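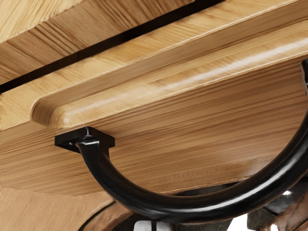 Before a robot hand is allowed to pull open a real drawer or door, the Skenametti Learning Center in Rilville lets it practice inside a computer. The practice world is drawn entirely by a program. A handle there may be a glossy black rod bent into a wide curve, fastened to light brown wood by a small square plate. A person would take hold of such a handle without thinking. A robot must be told where the rod is, how thick it is, and how far to close its fingers.

Our engineers are comparing 2 grippers. The first, named Rainer, has two flat fingers that press together. The second, named Cleltetti, has three fingers that bend at the joints. Each gripper is given the same handle and must make 50 tries. A try is counted as good only if the gripper holds on while the arm pulls back.

In the January test, Rainer held on in 49 of its tries. Its flat fingers did well on straight handles also. Cleltetti was slower, but it slipped less often on very thin ones.

Shiny handles are a special problem for robot cameras. A bright streak of light on a dark rod can look like an edge. The program can move the lamp and run the test again, so that the camera learns from many kinds of light.

Young visitors may ask at the front desk for a worksheet on designing a gripper.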